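Work on the chess arm resumed in May, after a pause while the shared workshop at Ravley was rewired. I record the present state of the build for those who have followed it, and for the two members who have asked to borrow the drawings.

The arm is bolted to the bench and is driven by a small controller which Wycliffe Massawe wrote over the winter. The base was remade after the first version flexed under load. Joyce Kombo printed the gripper fingers in three lengths, of which the longest was rejected: it knocked over the neighbouring piece whenever a knight was lifted. The total cost to date stands at around 700 pounds, excluding the second-hand motors, which were a gift from Idrisa Wanyama.

Calibration remains the slowest part of the work. The arm must learn where the board lies before each session, and a full pass takes 45 minutes. It has been agreed that the board should not be moved once this has been done. A printed notice to that effect will be placed on the bench.

The wrist camera performs well while the arm is still. During travel the results are poor, and the software, which we have named Olvera, cannot tell one piece from another. Slowing the joints helps, though a single move then becomes tedious to watch. 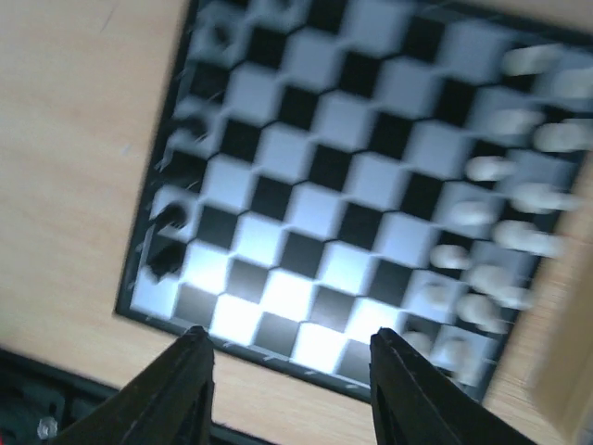
View from the wrist camera, with the white pieces to the right.

Two remedies are under consideration. The first is a shorter exposure with a brighter lamp, although the board is glossy and already reflects a good deal of light. The second is to halt the arm for 90 milliseconds before each reading. Jeptoo Kimaro favours the second and has offered to write the change. I shall report on both once they have been tried with a full set of openings.

Contact: Callum Haslam | © Callum Haslam | Back to top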